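Carpet tile, low pile: picking up paper and pens before vacuuming, or straight over it?
Floor Care and Small Offices > Carpet

badawi_floors
Posts: 172
Wednesday's job was a training room with glued-down low-pile carpet. After a workshop the floor is covered in torn and balled paper, plus pens and pencils. The current procedure is to pick up by hand first, then vacuum. The client wants the time reduced. Has anyone dropped the hand pass and gone over it with an upright? Machine is a Letetti upright with a 14 inch head, brush roll on.

trekska77
Posts: 500
Don't. A pencil will go under the front lip and lie across the roll. Best case, it stalls and the belt slips. Worst case, you have a cracked housing and graphite ground into the pile. Pens are worse, as a ballpoint that breaks in the roll leaves ink in a line as long as the room.

Paper alone is a different question. Anything up to the size of a postage stamp goes through. Balled sheets do not. They lodge at the elbow behind the head, and you only notice when the suction drops.

Hanyu Song
Posts: 14
I disagree on the small paper. It passes the head, but it fills the bag fast and mats over the filter. On low pile I use a stiff push broom and a lobby pan first. One pass with the broom, paper and pens together, then sort at the pan. There is no bending except at the end of each row.

trekska77
A push broom on carpet rolls pens but leaves flat scraps where they are. The bristles ride over them. Have you tried it on loop pile?

Hanyu Song
Cut pile only. On loop I would use a rubber broom. Rubber lifts flat scraps that bristles miss. It also brings up lint, so the pan fills sooner.

badawi_floors
Mine is loop, so the bristle broom is out. I can get a rubber one from the same supplier as the bags.

For the record, the hand pass currently takes one person 14 minutes for the room, and the vacuum pass is shorter than that. That is why the client is looking at the hand pass.

quietcorridor
Posts: 4
Does the color of the carpet matter to anyone else? White paper on a gray-green streaked carpet is easy to find. Dark pens on the same carpet are not, especially when they lie along the streaks. I walk the room twice, the second time at a right angle to the first.

trekska77
Yes, and switch on every light before starting. Low light from a window on one side helps too.

badawi_floors
Good point about the right angle. On technique for the hand pass itself, I was trained to use both hands and work from a bend at the hips, feet planted, clearing whatever is within reach before taking a step.

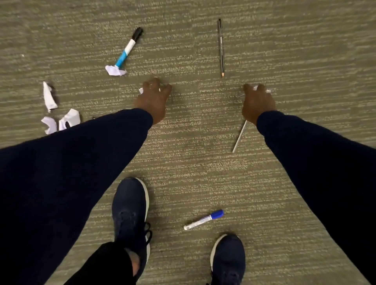
The alternative is a squat for each group of items, which is slower but easier on the lower back. I do the first for small rooms and the second for anything with more than a few rows of chairs.

Hanyu Song
I would squat every time, or kneel on a pad. Bending from the hips with straight legs is fine for one item and poor practice for a full room. Carry a pouch on the belt for the pens so the hands are free for paper.

quietcorridor
A reacher works for balled paper. It is useless for pencils on carpet, as the jaws close over the top of them. The Andale one with rubber cups is a little better than the plain type.

trekska77
Agreed on the pouch, no opinion on the reacher. Still no on vacuuming over pens.

badawi_floors
Plan for the next visit: rubber broom in rows, pens into the pouch, then the upright. I will time it against the 14 minutes and post the result.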